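Workshop Tips: Looking After a Two-Arm Bench Cell

Compiled by Olga Valente from the Ostthorpe bench notes. Last revised 28 April 2021.

These tips cover a pair of table-mounted arms with two-finger grippers, used for picking up small household goods and opening drawers. Most of them apply to any light bench arm. Where your manual gives a different torque or interval, follow the manual.

Before touching anything

Park both arms, press the stop on each base and switch off at the wall. A stopped arm can still sag when the brakes are released, so support the forearm with one hand before you loosen anything above the wrist. Keep rings and lanyards off.

Base bolts

Check the base bolts every 2000 cycles. Go around in a cross pattern, a quarter turn at a time, and finish with the torque wrench. Draw a paint-pen line across each bolt head and onto the flange. If the line has broken, the bolt has moved. A bolt that moves twice gets a new spring washer.

Do not grease the threads. Wipe them with a dry rag and use medium thread locker on the last 5 mm only.

Cable dressing

Most faults in a cell this size are cable faults. The cable that runs the length of the arm needs enough slack to let every joint reach its limit, and no more than that. To set it:

Undo the straps, starting nearest the gripper.
Jog the arm slowly to full reach, then fold it fully.
Mark the cable at each strap position with tape while the arm is folded.
Refit the straps over the tape. You should be able to slide a fingertip underneath.

Use hook-and-loop straps. Zip ties cut into the jacket at the edges, and the damage is hard to find because it sits under the tie. Ivan Harasym traced an intermittent gripper dropout at Flandale to one zip tie, after two controllers had already been swapped.

Loops lying on the table are acceptable if they stay outside the working area. Jog both arms through their lowest poses and confirm that neither gripper can hook one. Leave the loop at the wrist alone unless it rubs — it has to be generous for the last joint to turn.

Finger pads

Clean the pads with isopropyl alcohol on a lint-free cloth. Dish soap leaves a film and glossy packaging will slide. Replace the pads when the texture has worn smooth in the centre, and always replace both. A new pad against an old one shifts the grip line and the part comes up crooked.

After changing pads, re-zero the gripper with the fingers closed on nothing, then test it on something small and shiny before trying cardboard. Cardboard forgives a bad zero.

Table covering

A matte, dark covering cuts glare and makes dropped screws easy to find. Vacuum it before wiping, or the grit gets dragged into the joint seals. Adhesive residue comes off with citrus cleaner. Test a corner first, as some coverings lose colour.

Checking reach after a service

Set out a few items of different height and stiffness and run both arms at low speed. Include something with a handle. A thin bar handle shows up wrist error sooner than any block will, and drawers show whether the pull is straight. Turn the cabinet at an angle to the table edge so that the arm cannot rely on a single axis.

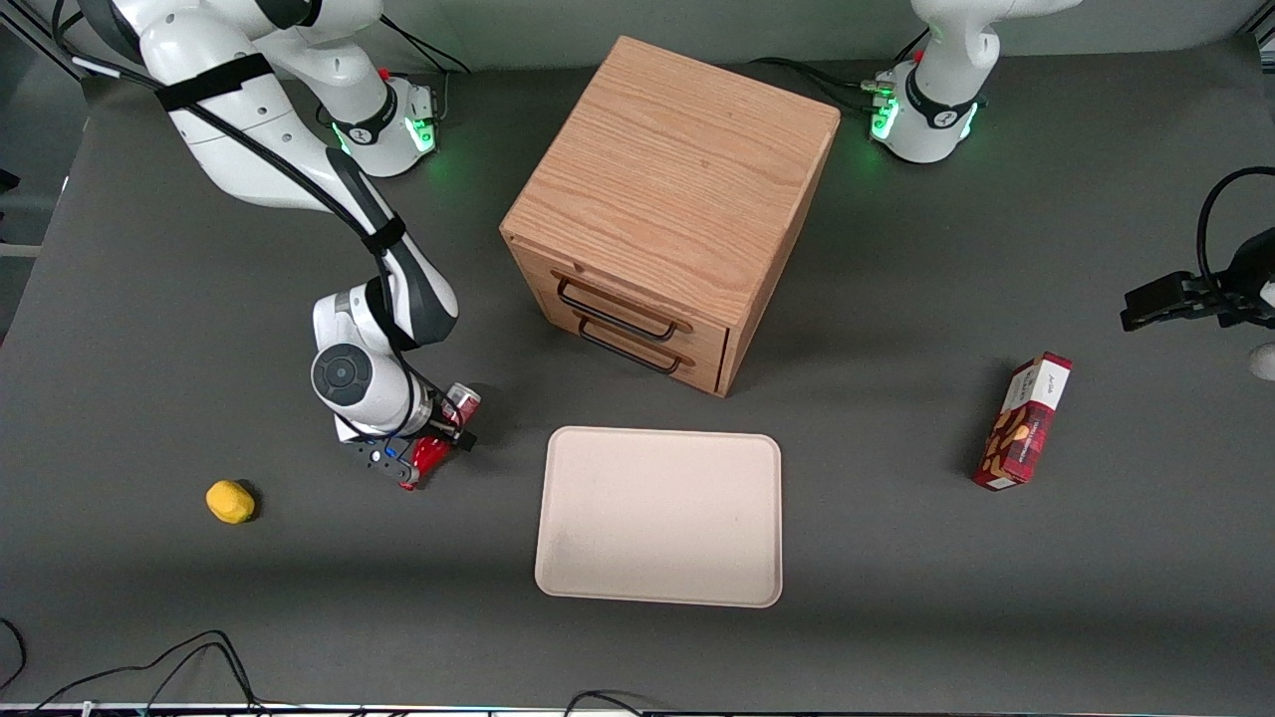 Reach check: right gripper holding a small red item, left gripper at the side, drawer cabinet turned at an angle.

Note where each item sits before the run. Nandi Mtshali uses small pencil ticks on low-tack tape. If the arm comes back more than 13 mm off a tick, repeat the homing routine before adjusting any offsets.

Status lights

Learn what your base lights mean and write the colours on a card next to the controller. Manuals differ between firmware versions. The Protent controller at Ostthorpe logs a lost encoder count as fault 2582, and the cure in most cases is reseating the base connector. Power down first.

Spares to keep in the drawer

One set of finger pads, two straps, spare base bolts with washers, a wrist cap and a full gripper cable. Order the cable early, as the last one took until September.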